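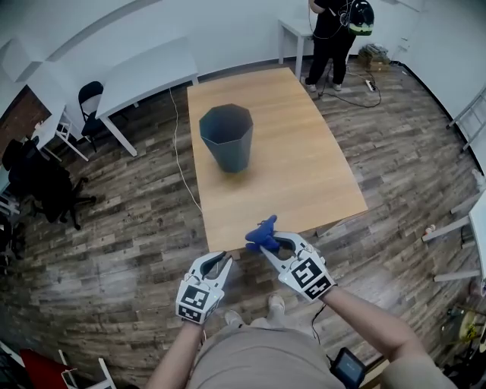
Blue plush toy, dark gray bin, light wooden table.

Drummer wanted: Nidov

Nidov is a four-piece band currently operating with three pieces. We play long, slow, mostly instrumental rock with an organ in it, and we need a drummer who can count to eleven and then do it again for nine minutes without speeding up.

Our last drummer left on good terms, moved to the coast and took the good cymbals, which were his. Before him there was a drum machine. It never missed a rehearsal, but it couldn't carry anything.

Who we are: Siham Kassab (organ, most of the singing, all of the bookings), Imad Srour (bass, van) and me, on guitar and correspondence. We have 2 albums out on Zilusell, a label run from a spare bedroom by a very patient man. The second one, Papadakis, has sold roughly 2,000 copies, a good many of them to people who thought it was by somebody called Papadakis. We have stopped correcting them.

What you'd be doing: learning the set, which is seven songs, then helping us finish a third record we have been calling nearly done for longer than is decent. We go into Somura, the studio behind the tile warehouse, in October. After that there are 20 shows, mostly small rooms, a couple of them with a stage.

What we'd like: You own a kit and can get it up a flight of stairs. You can play quietly. You have heard of a click track and don't take it personally. Singing is a bonus, particularly anything above Siham, where at the moment we have only Imad - and he knows.

What we don't need: double kick pedals, a concept, or a drum solo. There is one place in the set where a solo would fit and Siham is already standing in it.

Money: Show fees are split equally after gas. Studio time is paid for by the label. Rehearsals pay nothing, though there is soup. Songwriting credit is shared by everybody who was in the room when the song got written. We put this on paper after the first album, and we recommend other bands do it before.

Rehearsals are two evenings a week, 7 p.m. until the neighbors upstairs start walking heavily.

To apply, send us two recordings of you playing, one of them slow. Phone recordings are fine. Tell us which records you'd save from a flood and whether you can drive a van. Auditions last an hour, and you'll get the songs ahead of time. Imad reads the email and answers everyone, eventually.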